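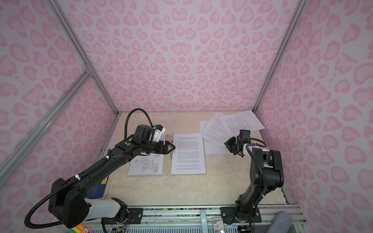
Cable loop at the left shoulder keeps working loose on a two-arm paper cell

Rundeo user forum > Maintenance and setup > Benchtop cells

bondthorpe_bench
Two-arm cell at Bondthorpe, both arms bolted to the aluminium rail along the front of the table, printed panels on the walls. Current task is paper handling: loose sheets go into a stack, then the stack goes under the clip of a clear clipboard. Left arm works the clip, right arm picks up the sheets.

The fault is on the left arm. The corrugated conduit makes a loop round the outside of the base motor housing and is held with small white cable ties. After 30 hours of running the ties creep along the link, the loop drops, and the next time the base joint goes hard over the conduit pulls tight. Twice now we have lost comms to the wrist at that point. Power stays on, the gripper just stops answering. Reseating the wrist connector clears it.

I have replaced the ties twice. Is there a better way of fixing this, or do I shorten the loop?

kettleandvice
Don't shorten it. Park the base joint at each end of its travel with the motors off and look at the loop at both ends. If it goes straight at either one, it is too short already.

The wrist dropout is a separate fault that the cable pull is showing up. A connector with proper strain relief should not care what the conduit is doing at the shoulder.

J. Mugo
Agree with the first paragraph, not the second. On our pair the wrist lead and the shoulder conduit are the same run with no anchor between them, so a pull at the base goes all the way up. Put a fixed clamp halfway along the upper link and the two ends stop talking to each other.

What is the curve like at the wrist? Ours arched over the top and came back down far too tightly.

bondthorpe_bench
Same here. It goes up over the wrist bracket and back down in a tight curve. I had assumed that was how it was meant to be.

J. Mugo
It will flex at the top of that curve every time the wrist rolls. Feed 20 mm more through from the upper link before you clamp, and check it does not touch the bracket at full roll.

fikelance_dan
Going against the grain, I would take the conduit off altogether. Corrugated conduit is stiff and it wants to go back to its own shape, and that is what walks the ties along. We stripped ours at Fikelance in January and went to braided sleeve with hook-and-loop straps. No movement on the straps so far.

kettleandvice
Braided sleeve will rub through on the edge of the mounting plate. I have had two do it. Conduit stays on anything that sweeps past the rail.

fikelance_dan
Not if you file the edge of the plate.

kettleandvice
Then you are filing plates on every cell you own.

Nuria Gallardo
Before anyone changes cable, check the base bolts. A mount that rocks on the rail will shake ties loose and will also put the gripper off at the clip. Procedure we use at Brunton:

1. Power down and support the arm by hand.
2. Put a straight edge along the rail and against the side of the mounting plate. Mark the position in pencil.
3. Hold the upper link near the elbow and push sideways. Watch the pencil line, not the arm.
4. If the plate moves, back all the bolts off, clean the rail face, refit and tighten in a cross pattern.
5. Re-home, then run the clip approach at low speed with the clipboard in place.

Step 5 matters on your task. Fingertips over a metal clip have very little room, and a small shift at the base is a large one at the end of the arm.

bondthorpe_bench
Plate moved. Not by much, but the line split. The right arm was solid. Bolts backed off, rail cleaned, retightened. Clip approach needed re-teaching, the old point was now too far back.

I also cleared the bench below the rail while I was there. There was enough clutter down there for the low part of the loop to catch on.

Clamp is on halfway up the link, with the extra 20 mm at the wrist. Conduit stays for now, sorry Dan.

fikelance_dan
Your cell. Post the hours when the ties go again.

J. Mugo
Wipe the link down with alcohol under each tie as well. They slide on handling grease.

bondthorpe_bench
Done. 100 hours on the clock since the refit, ties where I left them, no wrist dropouts. One tie at the bottom of the loop has turned slightly. I will leave it and look again at the next service.

kettleandvice
Replace the one that turned.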